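Subject: Re: [refurb-bench] Parts board, second print
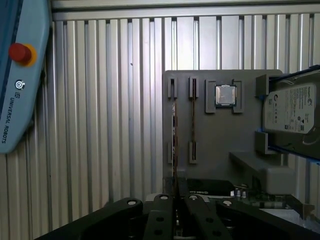

Loredana Palumbo wrote:

> I like having the memory upright, but please leave finger room
> between the modules. On the old rack at Benedetti I had to take the
> neighbor out first every time. And can we agree on where the drives
> go? I have found them in three different places since September.
>
> Also, is anybody still keeping processors in the foam? I had one
> come back with lint stuck to the paste.

Loredana, yes to the finger room. The clips are split into uppers and lowers, so each module is held at the top and again further down, and you can get hold of the long edge between them. Slide it out toward you. Don't rock it. If a clip grips too hard, tell me which one and I'll open it up with a file. The gray filament we got from Stulomberg shrinks a little more than the old stuff and the first set came out tight.

Drives go on the right side of the board, in the bracket with the blue trim, label facing out. I know some of you prefer the connector out. I want the label out so we can read the model and serial against the sheet without handling the drive.

Processors go in the square nest, heat spreader facing out. There are two L-shaped brackets and the chip sits between them. Hold it by the edges of the green part. Please wipe the old paste off before it goes in, all of it, including what has crept down the sides. The foam is finished as far as I'm concerned. I threw out what was in the second drawer and if you have more at home please don't bring it back.

Graphics cards don't have a place on the board. I tried a slot for them in the Sirnano version and the weight pulled the whole plate forward. For now they stay down below. Same for loose motherboard pieces. Keep in mind that the capacitors stick up and will bend if you drop a card on them, so set things down next to each other and not on top.

A few items from the call:

Intake sheet. Dinum is sending us 1,225 parts, nearly all memory and drives. I'd like to get through the first 1,000 before we change anything else about the layout, so if you have a complaint, send it now.

Batch size. We said 20 per batch. Finish the batch, fill in the sheet, then open the next box. Last month there were 2 boxes open at once and the sheets got mixed up, and it took me most of an evening to sort out which drives had been tested.

Bags. Every module goes back in an antistatic bag when it leaves the board. The pink bags are all right for shipping screws and brackets. Use the silver ones for anything with a chip on it.

Labels. Put our sticker on the bag. Please don't put it on the part. Somebody has been sticking them over the maker's label on the drives and they don't come off clean.

Drawings. I'll put the files for the clips and the nest in the shared folder tonight. The clips print fine lying on their backs without supports. The nest needs a slow first layer or the corners lift. If you print your own, check the fit with a dead module first. There's a box of those under my bench, marked with red tape.

One thing I haven't settled is laptop memory. The short modules don't reach both the upper and lower clips. I could print a second pair closer together, or we could keep a separate small rack for them. I lean toward the separate rack, but I don't handle many of those, so whoever does should say what they want.

I'm at the bench until 6 if anyone wants to come by and try the fit.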